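October 2024

Staltell trial kit, second session at the bench

Got the kit back out this morning, and I'm writing this up before I forget which bits annoyed me. For anyone joining late, Staltell is offering us the two-arm package on a trial basis: arms, grippers, a small camera at the wrist, and their Sunden software to tie it together. The list price for the software seat is $1,419 a year, and Aicha Ghoneim wants an opinion from me before she signs anything.

Setup was better than in June. Back then I spent most of an afternoon fighting the calibration page. The new Sunden build walks you through it and remembers where you stopped, so I could go get coffee in the middle and not lose anything (a low bar, I know, but the Witov demo unit never cleared it). One grumble – the save button still sits right next to the reset button, and I hit the wrong one. Redid the left arm from scratch.

Grip settings next. The force slider runs from 0 to 1,000 with no units anywhere in the manual, so you just have to get a feel for it. I settled on 200 for drinkware. Paper cups will want their own preset and I haven't made one yet. I went with the blue plastic cups today, held low on the body so the mouth stays clear for a pour.

I like the wrist view a lot more than I expected to. You get right down into the cup, all the way to the flat bottom, and even the two little droplets up on the inside wall show. The uncapped water bottle sits behind the rim on the right, with the cup hiding part of it, so for lining up a pour I'd want the overhead view open as well.

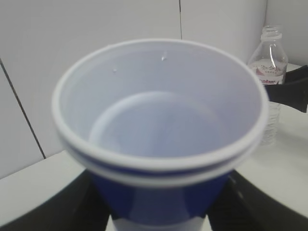 Things to raise with Staltell

Stacked cups. From this angle you get a second white band tucked under the lip with a thin dark blue strip between, and it looks an awful lot like two cups nested together. Does Sunden have any check for that, or is it on us? Ask before we write our own.

Finger pads. The black ones that ship with the kit are fine so far. Ouazzani sells a softer set that is supposed to fit the same mount. Get a price, and ask whether using them voids anything in the trial agreement.

Clear plastic. Want to know how their detector handles see-through bottles against our white wall panels. The label is easy enough to pick out, but I'm less sure about the ribbed part underneath. Send them a few of our own views and let them run it on their side.

Support. I've opened 9 tickets since we started and the answers are friendly but slow. Aicha says the paid plan gets you a real phone number. I'd like that in writing!

Where I'm at: leaning yes on the hardware, undecided on the yearly software seat. Next time I'll make the paper cup preset and try the left arm on the bottle. Calibration file is saved on the bench laptop under my initials, please don't overwrite it.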